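January 2023

Training log and general notes, week 2 of the new block

Bodyweight unchanged. Slept six hours, woke once. Left knee quiet on the stairs, which it was not in December.

Worked up to 127 kg in the deadlift today, for a double. The second rep was slower off the floor but the bar stayed close and the lockout was clean. I had planned three reps and stopped at two when my grip started to open on the right side. Mixed grip would have solved it. I am staying with double overhand until May, when I will retest with straps and compare.

Back-off sets at 70 percent, paused just below the knee. The pause shows up a fault I have had for years: my hips rise early and the lower back takes the load. Dinesh Wickramasinghe watched one set and told me to push the floor away and leave the bar alone. I have read that cue many times and ignored it. With it, the next set felt a good deal lighter at the same weight.

Chalk

I have changed from the Tolen block to the Sevlow loose powder. Notes so far:

The block is drier and coarser. It needs to be crushed by hand and goes on unevenly, mostly on the fingertips. The powder covers the whole palm in one pass, but I use too much of it. A bag of powder lasts me roughly half as long as a block. Liquid chalk leaves less behind but dries my skin to the point of cracking, so I have ruled it out for the winter.

Calluses filed down on both hands. One raised edge under the right ring finger, no tear. I will keep an eye on it — a tear there costs me a week of pulling.

The other drawback of powder is the mess. It gets onto the upholstery and the rubber, and black padding shows all of it.

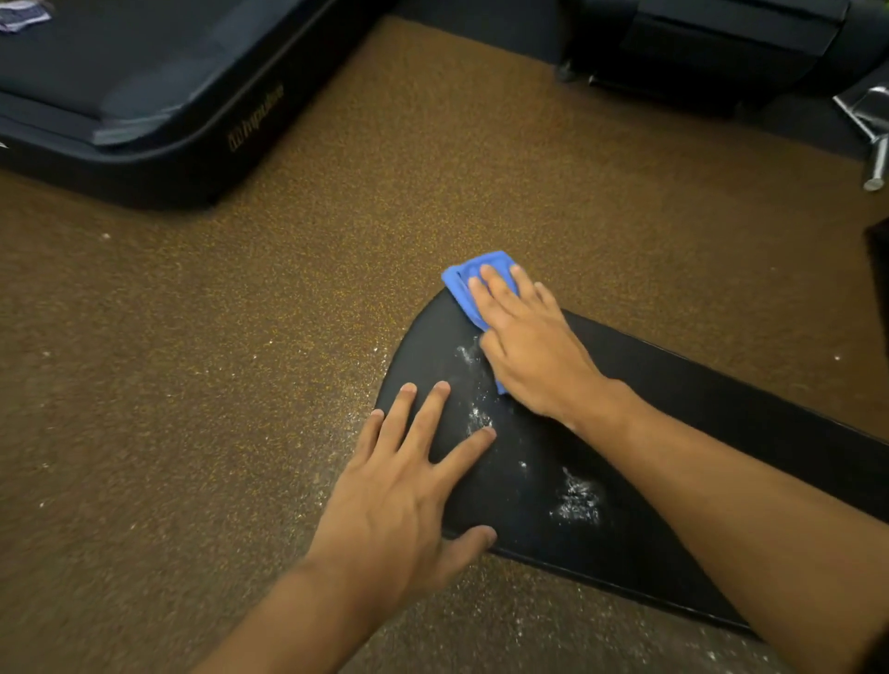

Reading

Finished the Samarakoon manual on bar paths, including the appendix. The chapter on limb length is sound. The chapter on tempo repeats itself and gives no data for lifters over fifty. I copied the table of start positions into the back of this book.

Murham still has not answered my email about the replacement collars. The left one slips by the width of a finger over a set of five. I will use the old spring clips until they reply.

Next session

Front squat, light. Rows, chest supported. Skip the presses if the shoulder clicks in the warm-up. Bring the small brush and the second towel.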